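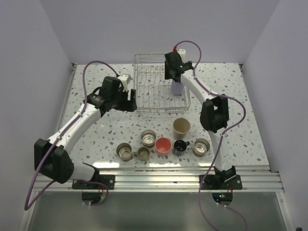
About Kundoleo

Print | E-mail

Kundoleo is a small company that tries to get machines to do chores. We have been at it long enough to know which chores, and to have stopped making promises at dinner parties.

Most people who find this page want to know one thing, so we'll start there. Can a robot do the dishes yet? Some of them. Slowly. If you set things up kindly and your cups are the sort it has met before, it will put them in the rack, and you will have had time to read the paper. If you own one odd mug with a fat handle that somebody brought back from a vacation, keep your sleeves rolled up.

How we started

We began as a repair shop for packing machines. Those machines did one thing very fast and had no opinion about anything else, and our customers kept asking whether they could be taught a second thing. Usually they couldn't. We rented a unit on the Bermúdez estate, bought a pair of secondhand arms and spent a winter teaching them to fold a dish towel. The towel is still here. It has never been folded well.

What we do now

There are 18 of us, and the work splits into two halves that share a kitchen.

The household half works on racking dishes, clearing tables, sorting laundry and putting groceries away. Two-armed setups get most of the attention, for the same reason you don't wash up with one hand in your pocket. Cups take up a surprising share of the week. They are round, they are slippery, they hide behind one another, and the shiny ones confuse a camera in ways a sheet of white paper never would. We keep a list of cups and mugs that have beaten us. It has 662 entries, and people are welcome to donate.

The shop-floor half is called Lekance, and it pays the rent. Lekance fits arms to dull jobs in small factories: loading trays, emptying bins, moving a part from this fixture to that one. Factories are easier than kitchens. The part is the same part every time, it is where it was yesterday, and no one has left a spoon in it.

How far along are we?

Last September we ran a long test of our Wustari software on one chore only, cups from table to rack. It made 1,946 attempts. We were pleased with the first few hundred, when the cups were spread out, and a good deal humbler once we pushed them close together. A child of six would have done better and asked for a cookie.

So our standing answer is this. On a shop floor, for one dull job done the same way all day, yes, call us. At home, for a whole sink of mixed dishes with last night's lasagna on them, no - and be careful of anyone who shows you a very short video. We think the rack is close. The lasagna pan is further off. Fitted sheets we don't discuss.

Working with us

We take on factory projects through Lekance all year. If you make household goods and would like to know whether a robot can pick them up, send us a box of 20 and we will write you a plain report, including the parts you won't enjoy.

Visits are by arrangement, mornings only. Coffee is made by hand.

Print this page | E-mail this page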